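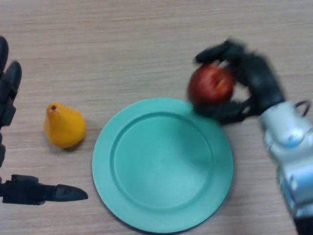 Nonora Group Audio Kit for Walking Tours

Travel & Touring > Guide Equipment > Group Audio

The Nonora is a one-way radio system for guides leading groups on foot through old towns, museums, fortifications and cemeteries where raised voices are not permitted. The guide wears a transmitter with a clip-on microphone. Each visitor wears a receiver on a neck cord with a single over-ear speaker. No phone, app or mobile signal is required.

Range is 100 m in open ground. Expect less inside casemates, crypts and brick tunnels, and none through more than one thick masonry wall. Keep the group in the same chamber as the guide.

Specifications

Transmitter weight, with battery: 531 g
Maximum receivers per transmitter: 100
Channels: 60, selectable on the transmitter only
Receiver power: two AAA cells, rechargeable or disposable
Transmitter power: built-in battery, USB charging
Controls: volume wheel and on/off switch (receiver); channel, mute and gain (transmitter)
Weather rating: light rain; not for immersion

Pairing

Switch on the transmitter and select a channel. Hold each receiver against the pairing mark until it beeps once. Two beeps mean the receiver is already paired with another transmitter and must be reset with the recessed button on the back. Pairing is kept when the cells are changed.

If two groups are working the same site, leave at least two channels between them. Guides on the Zundska river walk use even numbers for morning departures and odd numbers for afternoon ones. 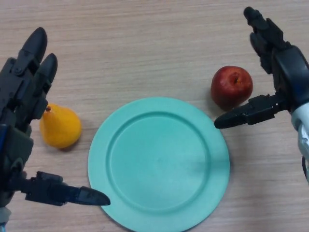

Hire and purchase

Kits are sold and hired by Drademis from the Krūmiņa depot. Hire is by the day and includes ear pads, cords and a charged transmitter. Cells are charged separately. Receivers lost on tour are billed at the replacement price. Large orders in June should be placed early. For route-specific advice on range, write to Rasa Grīnberga at the hire desk.

Kits bought before 1 May 2018 use the older cord fitting and need the adapter ring, sold singly.

Get our equipment bulletin by email. Unsubscribe at any time.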